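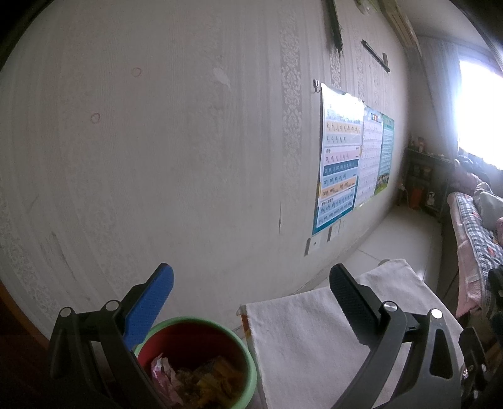

Wing-yan Chuang told me the wrappers bother her more than the crumbs do, because you can sweep up a crumb but a wrapper slides under the furniture and stays there until New Year. I laughed, and then I got down on the tiles at my end of the room and pulled one out from under a shelf, so I guess she wins that one!

Anyway, the news. The after-school room at Sekside is getting its summer clear-out before the holiday reading program starts, and as of Jul 6, 2018 we're a good bit further along than I thought we'd be. The reading program runs for six weeks this year. It's open to any kid in the Brarness buildings, and the sign-up sheet is on the door of the Wu stationery shop downstairs (pen on a string, please leave the pen).

Most of the work so far has been snacks. Well, what's left of snacks. If you have ever spent an afternoon in a room with pinyin charts on the wall and a bunch of seven-year-olds under them, you know how it goes. Somebody opens a bag during "b p m f," somebody else wants a bite by "z c s y w," and by the time we get down to "ang eng ing ong" there are wrappers going every which way. I'm as guilty as the kids. I have a real weakness for anything with swirls of pastry on the front of the bag.

The charts are staying up, by the way. A few parents asked. There was talk of taking them down so the wall could be redone, and the wall could use it, with the scuffs and that long scratch. But the paint people at Zutura can't come until January, and I'd rather have charts and scuffs than just scuffs. The striped wallpaper gets to live a little longer too. I've grown fond of it, which my sister says is a sign I need a vacation.

What is changing is the eating. Starting with the reading program there's one snack break, at half past ten, and everybody sits down for it. Bags and wrappers go straight into the trash when you're finished, and that includes the grownups. Please don't fold a bag up small and tuck it behind something. We find those.
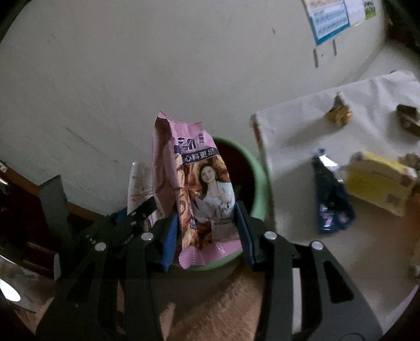 *Pink snack bag, green-rimmed container, Sekside.*

I did stop to look at that bag longer than I needed to. There's a smiling woman on the front in a white top and what looks like a signature across her top, and all that golden-brown pastry behind. The lettering says 心料更足, which I read as a promise of more filling. My aunt would say they all promise that.

Still on the list: the shelves at the far end, which have collected a bit of everything, and the floor, which needs a proper mop once the shelves are done. Towels are welcome, old ones especially. If you have a storage box with a lid that still fits, bring that too. We've got plenty of boxes and hardly any lids, and I can't explain it.

We start at 9 in the morning and go until lunch. Come for an hour if an hour is what you've got. Wing-yan has the key and will be there first, so if the door's locked, you're early, and the bench outside the stationery shop is a nice place to wait. Lunch is noodles, and you can tell her ahead of time if you don't want chili in yours.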